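Home > Office Upkeep > Checklists > Binders and Folders
Binder and folder inspection, Luik reading room, Room 301
Round: June
Filled in by: me, with coffee kept on the far windowsill

I do this round twice a year and it always takes longer than I plan for, mostly because I start reading the papers. The list comes from the old Andcombe sheet. I've dropped the questions about cassette boxes (we don't have any!) and added my comments under each item, so whoever does the next round can see what I was fussing about. 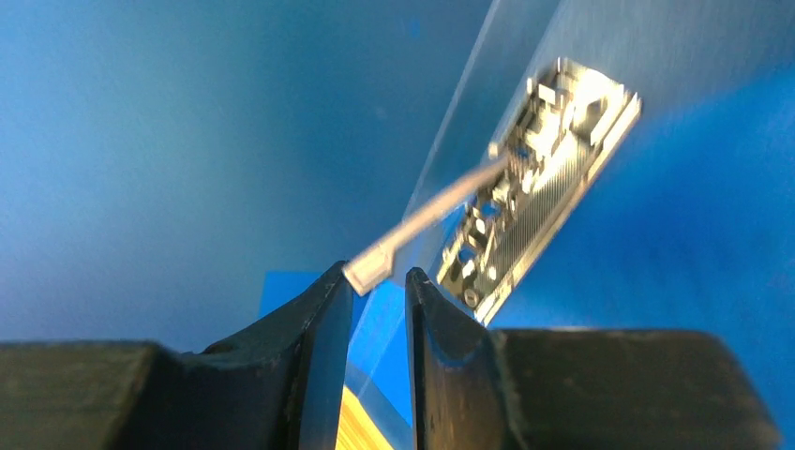
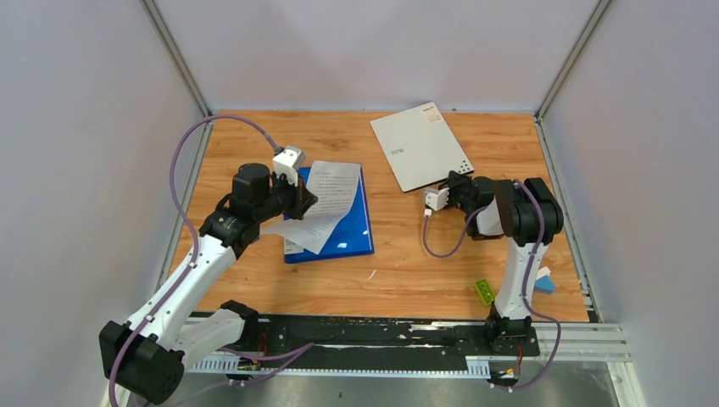 Dalia Sepp thinks I should put pinched fingers first on the list, ahead of anything to do with the paper, and she says people will put up with a stiff mechanism for years and then let it snap shut on a thumb. She'd also like the metal parts checked with the binder lying flat on a table and never balanced on a knee. Fair enough, Dalia, it's item 1 now.

1. Metal parts open and close without a fight
OK on most. Binder 753 is stiff, and I had to use both hands, so it goes on the swap list. I don't oil these anymore. I tried it once and the first pages went see-through at the holes.

2. No sharp edges, burrs or bent tabs
OK, with one exception. I run a folded paper towel along the metal first and look at whether it snags. One of the Fukitz binders caught on a corner near the top. Taped over for now with a tag on the spine, and tape is not a repair, so please don't let it sit like that until winter.

3. Rivets and screws tight
OK. Wiggle the plate with the binder empty. If the plate moves and the board doesn't, it's loose. Binder 976 has a little play in it – the same as last time, no worse. Leave it, look again next round.

4. Rust or flaking finish
OK. A bit of dullness is fine with me. What I'm after is anything that rubs off on a clean tissue, and I didn't find any.

5. Covers and hinges
Needs work. Two binders on the bottom shelf are splitting along the spine fold. They still close, but you can feel the board bending where it shouldn't. Those are the ones that get dragged out by the top edge, I'm sure of it. Push the neighbors back and grip the middle of the spine, people!

6. Sheets seated, holes not torn
Mixed. Lots of small tears on front pages, hardly any further back. Reinforcement rings are in the top drawer. Turn the pages across a few at a time, and if a sheet comes up in a curl and won't lie down again, don't flatten it with your palm. Open the metal, lift the sheet free, let it settle and put it back on.

7. Overfilling
Needs work. My rule is that the cover should lie level when closed. Three didn't. I split one of them into two volumes while I was there, which ate up most of the morning, and I've left the other two for someone with more patience.

8. Labels readable and stuck down
OK, mostly. I replaced the ones that were lifting at the corners. Pencil on the label, please, no ballpoint. The Welance labels hold up best but leave gum behind when you peel them, so warm them a little with your hand first and go slowly.

9. Loose folders
OK. Nothing sticking out past the edges and no paper clips left inside. I did find a sandwich receipt. Folders go back flat in the tray with the opening toward you, and anything thicker than a finger belongs in a binder by now.

10. Shelf and floor
Needs work. The shelf is fine, but the bottom row has crept forward and somebody is going to kick it. There was also an empty binder on the floor by the radiator, which is a lovely way to break an ankle. Moved.

11. Table for sorting
OK. Wiped down, dried before any paper went on it. No splinters along the front edge, and I checked with the same paper towel trick as in item 2.

Left over from this round
Swap 753. Proper fix for the Fukitz corner. Split the two fat ones. Order rings, we're down to the last packet – Žydrūnas Paulauskas has the order form, or had it when I asked him before lunch.

Oh, and if you take a binder off the swap pile because it "works fine really," write that on the sheet with your initials. I spent ages looking for one that was sitting happily back on its shelf.

Previous checklist: Desk lamps and cords
Next checklist: Step stools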